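The Setup Sheet Belongs to the Person at the Bench

Opinion – Dewanti Santoso
3 July 2025

The two-arm sorting cell at Eresine has been in service since March. Its task is modest. Push-button switches and small electrical modules travel along a green belt, and two grippers lift them into coloured bins. The cell was supplied by Fomport, and the original setup sheet, prepared at Fomport's own premises, ran to 45 lines. It is my view that a sheet of this kind should pass out of the supplier's hands on the day the cell is handed over, and that the person who sits across the belt should have the authority to change it.

The present arrangement does not allow this. A change to the grip width for a mushroom-head button must be requested in writing, reviewed by Fomport and returned as a numbered revision. Meanwhile the operator works beside the machine with a picture sheet of the parts and a fair idea of what needs correcting. The parts are awkward ones. A switch with a round cap at one end and a contact block at the other will lie in several ways, and a finger height that suits one of them may be wrong for the next. 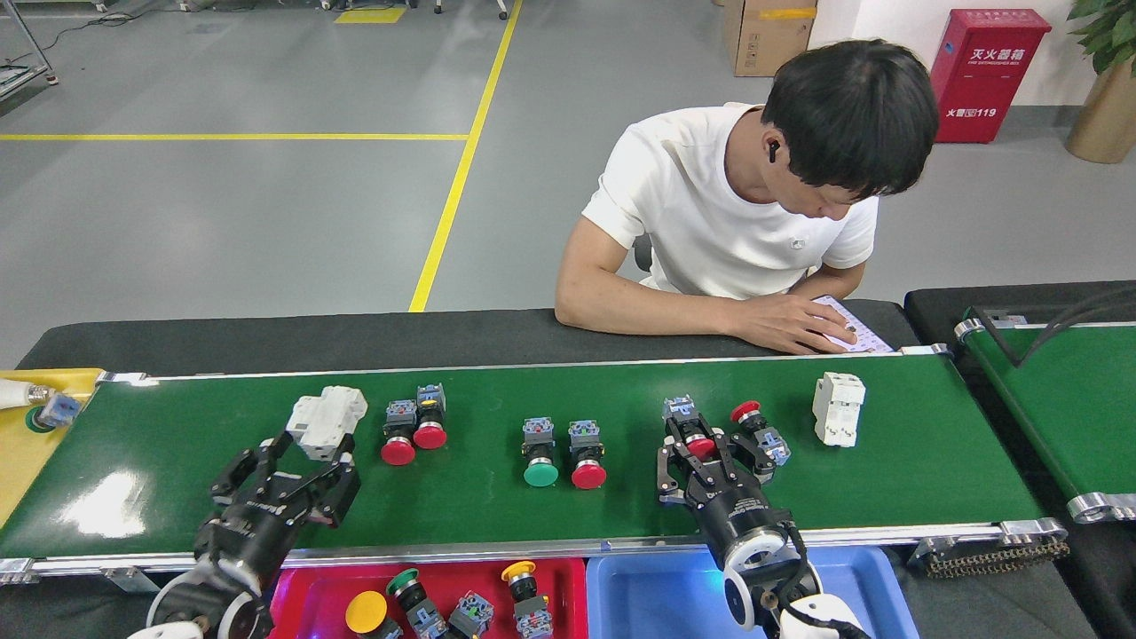
Jerome Mercado takes the opposite position, and has put it to me in writing: "If every shift may alter the grip settings, then by the end of the month there are as many cells as there are shifts. I would sooner wait two days for a revision than spend a week finding out which one we are running."

The objection is a serious one. Uncontrolled changes have caused real trouble at other sites, and a cell with two arms is less forgiving than a cell with one. If the left arm is taught a new pick height and the right is not, the same part will be handled differently depending on which arm reaches it. My proposal would not remove the record. Each change would be entered by the operator, signed, and applied to both arms before the belt is restarted. Fomport would receive the entry afterwards and could question it.

We have some evidence on the point. During a supervised trial, Senad Radonjić was permitted to adjust finger height and belt speed within set limits. Of 1,303 parts presented, 1,268 reached the correct bin without a second attempt. I do not claim that one trial settles the matter. It does show that local adjustment can be carried out in good order, and the log for the trial was complete.

The same reasoning applies to daily care. The finger joints need to be checked for play, the belt rails wiped down and the cables looked over where they cross a moving part. These duties are now divided between a service contract and the shift, and the division is unclear. The chain at the belt end is listed in neither document. Consolacion Pangilinan raised this in the spring and has yet to receive a reply.

A person who leans over the same belt each day, with the parts and the bins within reach, is well placed to notice a change in how a switch is held. Our procedures should give that person a way to act on it.

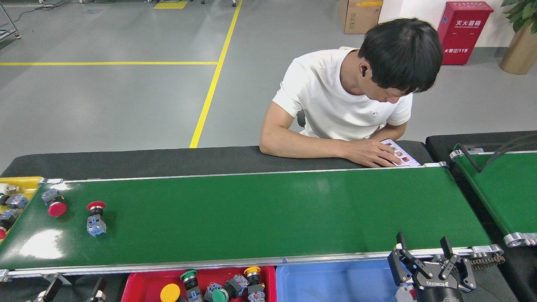 What should change

The service contract is due for renewal. I ask that the new version name the shift operator as the holder of the setup sheet, state the limits within which settings may be altered, and assign the belt drive to one party. Jocelyn Salazar has drafted wording for the second of these – it is short and could be adopted as it stands. Comments on the draft may be left at the Eresine office.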